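So I finally made it out to a Leltgate home game, and I've still got no voice. Poonam Tripathi has been nagging me since August to come along (she's had season seats forever) and I'm cross with myself for waiting so long, because what a match!

We were dreadful for the first half. Brorham pressed high, our back four kept hoofing it straight to their keeper, and Duggan got booked after 10 minutes for a tackle I won't defend. One down at the break and lucky with it.

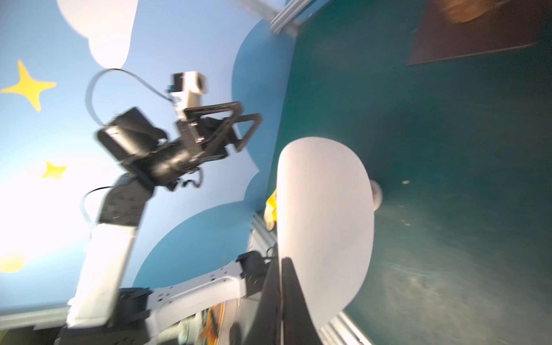
Stars and clouds on the mural wall.

Then Tirnetti came on and the whole colour of the thing changed. He just runs at people - no tricks, head down, off he goes. He won the corner for the equaliser in the 67th minute, and in the 88th he slid one across for Duggan, who tapped it in and disappeared under everybody. I hugged a stranger and spilled my chips down his back. Sorry, mate.

The crowd was 1309, which sounded like a lot more from where we were standing. Next up is the away leg at Brorham and Poonam's driving, so I'm on snacks.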